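Home Explore Messages Lists Profile

Edeltraud Sutter
2022-12-15

Okay, small thread on The Desk, because a few of you asked how the big clear-out is going. (Slowly. It's going slowly.)

I've had this black desk since June and it has never once looked like it did the day it came. Everything I own ends up on it. Mail, chargers, mugs, one glove.

So my new rule is that stuff only gets to stay if I use it every day. Laptop stays, obviously! The rest goes in a drawer, in a box, or out the door. 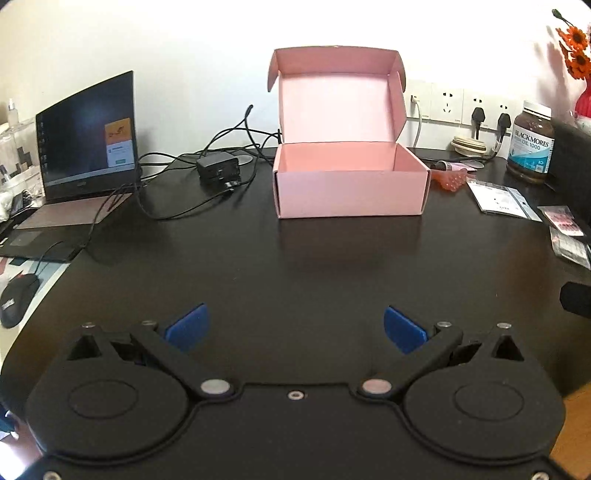
Which brings me to boxes. I'm a box keeper. My mother was a box keeper. If it has a hinged lid and a nice color I will hang on to it for years "for a present."

The pink one is my current favorite. Flip-up lid, pink on the inside too, and such a good size for letters and cables and all the little stuff that floats around a desk. I go back and forth between that and saving it for my niece's gift.

3 likes so far for cables on my last post, 6 for the niece. You people are soft and I love it.

Also tried one of those Bismont drawer trays and it's fine? A bit shallow. My stapler won't lie flat in it, so the stapler now lives in the kitchen with the batteries.

Question for anyone with a dark desk: what do you wipe it with? Mine shows every fingerprint and I'm going through paper towels like crazy.

Next up is the shelf over the radiator, wish me luck. I found a Visteser catalog up there and lost an hour to lamps.

958 likes 6 replies Share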